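Gallery: The Table Setting Collection

Trovthorpe Household Study Center
Text by Muireann Kinsella, with notes on the serving pieces by Malachy Moynihan
Last updated 2023-12-18

The Table Setting Collection records how simple meals are laid out, served and cleared in everyday settings. The Center began the collection in September with a single loan of dishes from the Breathnach household, and it has since grown to 573 catalogued items. These include plates, bowls, baskets, linens and a small number of play foods used in the teaching rooms. The larger part of the collection is kept in storage and may be viewed by appointment.

This gallery page accompanies the display on light meals now open on the ground floor. The display is concerned with the modest end of the table: breakfast before work, a roll and a piece of fruit at midday, something carried out to the porch in the late afternoon. Meals of this kind were seldom written down. Household account books list what was bought, and cookbooks explain what was cooked, but neither says much about where the plate stood or what the bread was carried in.

Visitors will find the display arranged by type of object. A short guide to each group follows.

Plates

Shallow plates with a raised rim make up the largest group. The rim keeps crumbs and juice from reaching the table and gives the fingers something to hold when the plate is passed. Plain colors predominate – the Breathnach loan is almost entirely in pinks and creams – and patterned pieces have been placed in a separate case by the window. Most of the plain plates belong to the Linero pattern and were bought singly over a long period, so small differences in shade should be expected from one to the next.

Baskets

Woven baskets were used for bread, fruit and eggs, often in the same week. The Center holds nearly 60 of them. Oval baskets are generally preferred for rolls and long loaves; round ones suit fruit. Several show repairs to the rim, where handling is heaviest, and these have been turned so that the mended section faces the visitor. Cloth liners are stored flat in the drawers beneath and are rotated every few months to limit fading.

Bread and fruit

The final group considers the food itself and its place on the table. A grilled roll and a tangerine, with a pink plate and a wicker basket close by, form one of the simplest arrangements treated on this page.

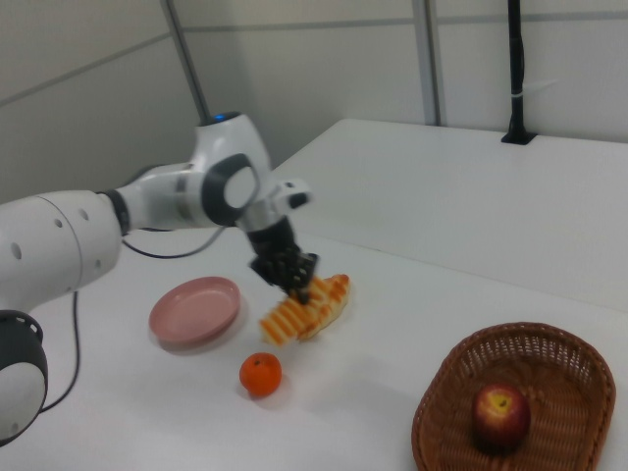 Small meals of this sort required very little equipment, and the same few pieces could serve the whole household in turn. The plate might be used for the bread, for the peel, or for both. The basket was commonly left on the table between meals and refilled as needed – a habit that several lenders described to us independently, and one that accounts for the wear found on the undersides of many examples.

Further groups, including the Oris tea wares and the children's dishes, will be added to this page when cataloguing is complete.

Visiting and reproduction

The display is open during regular Center hours, and admission is free. Groups are asked to book 2 weeks in advance. Printed guides are available at the front desk, limited to 100 copies for the present edition. Requests to reproduce material from this page should be sent in writing to the Collections Office, stating the title of the publication and the intended use.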